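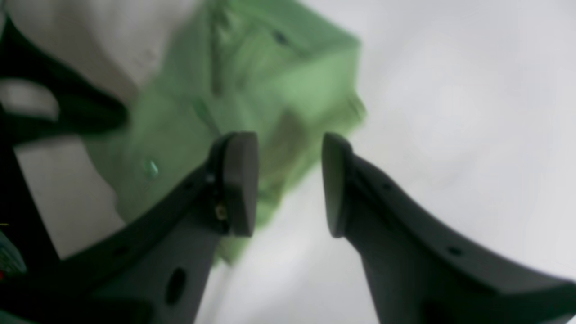 Trelum

A picture collection of soft household things, with notes

README, version 2. Last edited January 30, 2026 by Paavo Kauppinen.

What's in it

Trelum is my collection of pictures of soft things: towels, socks, stuffed animals, scarves, pillowcases, drawstring bags, oven mitts, the crinkly packages that rice cakes come in. If you can squash it and it stays squashed (or mostly does), it belongs. There are 3,412 pictures in the main folder, and 379 of them have a longer written note to go with them. I'd love to have notes for all of them, but writing a decent note about a dish towel takes longer than you'd think!

I started it after trying to sort out the big closet at my parents' house. I had bins labeled "linens" and "toys" and "misc," and half of what I picked up could have gone in any of them. A knitted frog that's also a hand puppet that's also a pot holder – where does that go? I started writing down how I decided, and the writing-down was more fun than the closet.

Folders

main: all the pictures, numbered in the order I added them. The numbers mean nothing else, so please don't sort by them and expect the scarves to be together.

notes: one text file per written-up picture, same number as the picture.

labels.csv: one row per picture. The columns are explained in the next section.

closet: 100 pictures I pulled out for people who just want a quick look before downloading the whole thing. They're also in main, so don't count them twice.

Columns in labels.csv

id – the picture number.

kind – fabric, plush, package, or unsure. "Package" means soft packaging like a bag or wrapper. A shoebox is not soft and isn't in here, although one shoebox lid did sneak in under a blanket.

color – the main color, in plain words. I use "mint" for pale green and "green" for everything darker, and I know I drift between the two. Folds make it worse. The same sweater goes two shades deeper down in a crease, so if a row says mint and your eyes say green, you may well be right.

shape – folded, rolled, crumpled, hanging, or stuffed.

hard_bits – yes or no. Buttons, beads, zippers, snaps, those plastic toggles on drawstrings. I added this column in version 2 and it's my favorite. A shiny little spot tells you so much about which way up a thing is lying, and sometimes it's the only thing in there with a clear edge.

blurry – yes or no. I keep the blurry ones. A lot of them are nice pictures and I'd miss them.

comment – whatever I felt like saying. Often empty.

How I label

I go through a batch at the kitchen table with coffee and give each picture one look before I type anything. If I can't tell whether it's a toy or a sweater, kind gets "unsure" and I move on. I don't go looking for the object afterward to check. The label is meant to say what you can tell from the picture, and knowing what's in the bin would spoil that.

Small dark spots are the hardest part. Could be an eye, could be a seam, could be a moth hole (sorry, Mom). If I can't say, the spot goes in the comment and doesn't count as a hard bit.

Things I know are wrong

Too many towels. I live in a house with a lot of towels.

Very little black clothing. It comes out as one big dark lump and I got discouraged. I mean to go back to it.

"Crumpled" and "stuffed" overlap for anything with filling in it. A flattened teddy bear has been labeled both ways, sometimes on the same afternoon.

In the first version, "sleeping bag" was listed as a color for a whole batch. Fixed in this one, but if you still have the September copy, download the new file.

The names

Trelum is the whole collection. Cisternas is the part from the bathroom and laundry area, Mametti is the stuffed animals, and Zavel is the winter stuff (hats, mittens, lined boots with floppy tops). You'll find those three names in the comment column, mostly in the older rows. I stopped using them when I added the kind column, then kept typing them out of habit anyway. Ignore them or search by them, whichever suits you.

Using it

Go ahead and use it for whatever you like: sorting practice, drawing practice, teaching a kid words for fabrics, testing your own labels against mine. If you publish something with it, please mention Trelum and which version you used. You don't need to ask first, but I do enjoy hearing about it.

Please don't pass it off as a complete guide to household textiles. There isn't a single curtain in it.

Corrections

Send me the picture number and what you think the label should be. One line is plenty. If it's a kind or a hard_bits change, I'll look again and probably agree with you. If it's mint versus green, I'll look again and probably argue a little.

Next up for version 3: quilts, more gloves, and a proper second pass through the unsure pile.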